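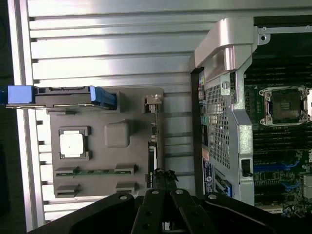 From: Fiona Skinner
To: Lerstead Old Computers list
Date: Apr 4, 2026
Subject: Re: Workstation strip-down, drive carriers

Hello all,

Gourlay wrote:
> Before you go any further, does yours have the drive carrier with the
> blue ends? Mine came from Drotby in January with none at all and I've
> been hunting for one ever since. Also, did you get the side panel off
> without bending it? I'm scared to force mine.

Yes, blue plastic at both ends! Pull tab on one, ridged latch on the other, and a dark grey body in between with little cutouts and slots. I've got it lying across the big grey plastic tray at the moment, so if you want measurements just shout and I'll get the ruler out.

The side panel is the ribbed aluminium sort and it came away fine once I'd stopped pulling at the wrong corner (23 minutes of my life, that). It's a lovely bit of metal, all those long fins, but the grooves hold dust like you wouldn't believe. I've been going along them with an old toothbrush and I'm up to number 4.

Does anyone know whether the grey tray is meant to go back in before the silver bracket or after? The notes I got from the Plolside lot skip straight from page 5 to the power supply, and I'd rather not guess and end up doing it twice.

I paid 800 for this thing including the monitor, so I'm going slowly!

Cheers,
Fiona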